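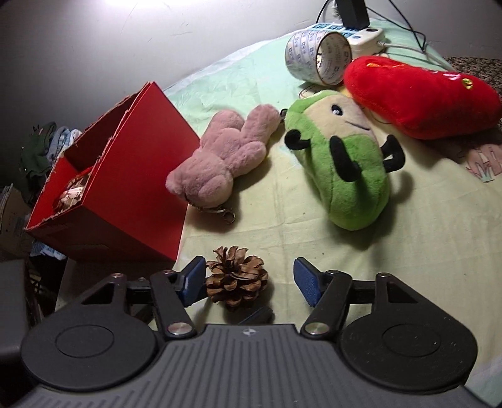

April, workshop, evening

Kyphi, second attempt, and I'm so much happier with this one. For anyone picking up the notebook cold: kyphi is the old Egyptian temple incense, a sticky mix of raisins, wine, honey, resins and aromatic roots, and it was the one offered at the end of the day. Plutarch has resin burned in the morning, myrrh at noon and kyphi at sundown, and I love that a whole day gets divided up by smell. The batch is mixed and resting, and the pine resin is finally behaving, so I've been thinking about shapes. Little round pellets are the sensible way to go, but the brown pine cone lying on the pale green-yellow sheet, with its scales spread outward, is exactly the outline I'd like to try for the altar pieces. All those edges should catch an ember one after another. It may crumble to nothing. I want to try anyway.

What I did

Started with the raisins. Last time I used them straight from the bag and they stayed as lumps no matter how much I pounded. This time I chopped them small, covered them with the sweet red from Orellana and left them under a cloth in the cool cupboard for five days, stirring whenever I came in. They drank up nearly all of the wine and went soft enough to mash with a spoon. Total weight of soaked fruit after draining: 275 grams. I kept the leftover wine in a jar because it smells wonderful and might be useful for loosening the paste later.

Then the dry things, each ground on its own:

Juniper berries. Oily, clog everything, need to go in small handfuls.
Cyperus root. Hard as gravel. Tadeo's trick of cracking it with a hammer inside a folded towel saved my wrists.
Calamus root. Lovely, a bit like a wet barn in a good way. Labeled NOT FOR EATING in big letters, please leave the label on.
Lemongrass, standing in for camel grass, which I still haven't found anywhere I trust.
Cinnamon, cardamom, dried mint.

Everything went through the fine sieve. What wouldn't pass went back to the mortar once, and after that into the "loose blend" tin, because I've learned that I'll stand there all night chasing the last woody bits otherwise.

Resins last. Frankincense and myrrh from the Nodetti order, mastic from the old tin, and the pine resin we cleaned in March. All of them had 20 minutes in the freezer first. This makes such a difference! At room temperature the myrrh gums up the pestle and you end up scraping. Cold, it shatters. The mastic was nearly powder after a few taps. Take them out one at a time, they warm up quickly and the stickiness comes right back.

The honey step

The texts that survive, at Edfu and at Philae, don't agree with each other, and neither agrees with Plutarch or with Dioscorides, so anyone who says they have THE recipe is choosing. I find this freeing. Somebody on the temple staff was making it by hand and the list on the wall was a sort of official version, and I'd bet the person at the mortar had opinions.

What they share is that fruit and wine come early, and the honey and resin get cooked together into a kind of syrup before meeting the rest. Last time I skipped the cooking and stirred in cold honey, and the pellets never firmed up. So: honey in the small pan, lowest heat, frankincense and pine resin added a spoonful at a time. The resin sinks, then it goes glassy at the edges, then it slumps into the honey and the whole room smells like a forest that somebody has been baking in. Stop there. I let it go a minute too long at the end and got a scorched note, faint, which I hope will fade as it rests. Mastic and myrrh went in off the heat.

Window open the entire time. Pan on the ring, lid within reach, no walking away. Resin burns fast and sticks to skin, so the long gloves stay on until the pan is in the sink. (And use the old pan. It's never going back to soup.)

Mixing

Raisin mash into the big bowl, dry powders folded in, then the warm syrup poured over. I'd planned to use a spoon and gave up almost at once. Hands are the right tool, lightly wet with the reserved wine. It went from sand to clay to something like stiff fudge. Dark, nearly black, glossy. I said the short evening hymn over it while kneading, the one we used at the winter gathering, and the rhythm suited the work so well that I'm going to keep doing it. I'm not claiming the priests did it this way. It felt respectful and it kept me from rushing, and both of those matter to me.

Resting in the crock with waxed paper on the surface and the lid on. Marked CLELLORA 2, since Clellora is the name we've settled on for the evening blend and I refuse to end up with another shelf of mystery jars.

Test burn

I couldn't wait, obviously. Pinched off a pea-sized bit and put it on the charcoal with a bed of sand under it, once the disk had gone gray all over. My notes as I wrote them:

First, raisin and hot sugar, a little too much like dessert.
Then the frankincense lifts up, very clean, lemony.
Then a long middle where I can't pick anything apart. Warm, woody, a bit winy. This is the part I was hoping for.
Tail end is slightly burnt. Could be the scorched syrup, could be the charcoal being too fierce for a fresh, damp piece.

Tadeo Salinas came in from the yard halfway through and said it smelled like his grandmother's church with the kitchen door open. Writing that down because it's better than anything I had. He'd like more cinnamon. I'd like less. We've agreed to leave this batch alone and argue over the next one.

The smoke is much softer than the straight resin mix, and it hung around in the curtains in a way I was glad of this evening when I came back in to lock up. Try the electric burner on low next time, I think the gentler heat will suit it.

Things to watch

Mold. This is my big worry with so much fruit in it. Look under the waxed paper every time you pass the crock, and if there's any fuzz at all, the batch goes, no trimming and hoping.

Moisture when rolling. The first batch slumped on the tray into sad little puddles. If this one feels too soft, I'll leave the lid off overnight with a cloth over it and try again before adding more powder.

The honey. I used the dark one from Ernberg because it was open. It's strong. A milder one might let the mint through, which at the moment I can't find anywhere in the smoke.

For the altar pieces

Plan is to roll most of it as plain pellets and keep back enough for 12 of the larger shaped ones, one for each night we're burning at the Ernberg gathering plus whatever is left for gifts. Method, if it works: a short fat cone on a toothpick, then nick the sides with the tip of a teaspoon from the bottom up so that each row lifts a little. Dust with powdered frankincense so they don't weld to each other in the tin. They'll need longer to dry than the pellets, and I'll turn them daily so the bases don't stay tacky.

If the nicked edges fall off, try pressing the paste into an oiled clay mold. Tadeo says he can carve a form and press the clay around it. I'd like them to look handmade in any case.

One more reading note before I forget. Plutarch says kyphi loosens the worries of the day and brightens the part of us that dreams, and he talks about it being drunk as well as burned. We are NOT drinking ours, see calamus above. But I keep coming back to the dreaming part. I'd like to put a pellet on the low burner after supper for a few evenings and keep the dream notebook next to the bed, and see what gets written in it. Anyone who wants to join in can take a twist of pellets once they're dry, and please write down what you burned them on.

Still to get: charcoal disks, more waxed paper, a second fine sieve, camel grass if Nodetti ever has it in.

Mortar is soaking in hot soapy water. It'll need a wipe with alcohol before anyone uses it for something else.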